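Two Left Hands

Posted July 31, 2020

I have now spent eight days teaching a robot to put groceries on a tray, and I would like it known that I was once considered good with my hands. Ronja Isaksson set me up at the remote controls on my first morning, said "move slowly," and went off to get coffee. I moved slowly. I still knocked a bottle over.

The odd thing about driving an arm this way is that you forget how to do things you have done since you were two. My wrist knows how to set down a box. Ask me to send that through a controller and I go at it like a man defusing something.

Every run gets saved, including the dithering, and Ronja says the robot will learn the dithering too.
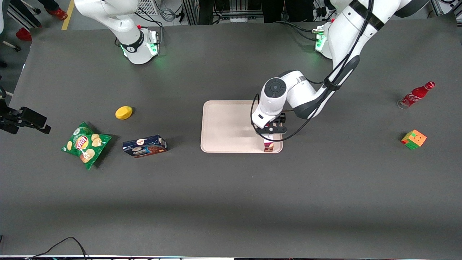 My best runs are the ones where I stop thinking about the arm and watch the fingers. Going in from above with the gripper closed around a little pink and white carton, I aim for a corner of the tray and leave the chips and the Rubik's cube for later. Michalis Liapis starts with the chips. He says it builds character - I say it builds crumbs.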